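Home Courses Handouts Shop Hours Contact

We use cookies to remember your login. Accept | Manage settings

Building a Tabletop Arm — Handout 6: Reaching into Containers
Wastaveck Shared Workshop, evening course
Revised Jul 14, 2021

By this point your arm should be bolted down, wired, and able to repeat a taught position on the open table. If it still drifts between runs, go back to Handout 5 before starting this one. Container work makes small position errors matter more.

1. Why a paper bag

A plastic bin has straight walls and a known depth. You can measure it once and type in the limits. A paper bag moves when you touch it, the rim folds, and the floor is not quite flat. It is also cheap and soft, so a bad approach usually tears paper and leaves the gripper alone. Open the bag fully and roll or fold the rim outward. Duct tape over the rim helps it hold its shape.

2. Setting the heights

You need three heights for each bag: clear, entry, and pick. Clear is above the rim with the gripper and whatever it is holding. Entry is just inside the rim. Pick is where the fingertips meet the object. Teach them in that order at low speed, with one hand on the stop switch.

Write down the encoder counts for the lift joint. On the Mumero demo arm, clear is 3,217, entry is 2,000, and pick is 1,141 for a soft object lying on the floor of the bag. Your numbers will differ. On that arm a lower count means a lower wrist, but check yours.
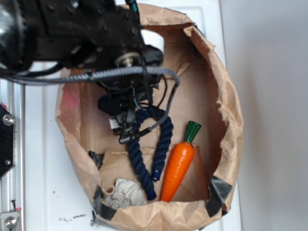
Straight-down approaches are the easiest to debug. If the wrist has to tilt to clear the rim, teach the tilt at the clear height and hold it all the way in. Do not combine tilt and descent in one move until the straight version works.

3. Cable slack

Run the arm to its lowest point and look at the cable. It should not pull tight at the wrist, and it should not catch the rim on the way up. Tie it at the forearm and leave the rest free. The Simanjuntak wrist bracket has a slot for a tie; with the Prunemetti bracket, use a tie around the housing.

4. Objects to practice with

Start with rope. It forgives a poor grip and can be picked up almost anywhere along its length. Hard plastic toys with a taper come next — they tend to slide out toward the narrow end, so aim for the thick part. Leave crumpled paper for last.

For next session: bring your three heights on paper and a log of 10 picks, including the failed ones.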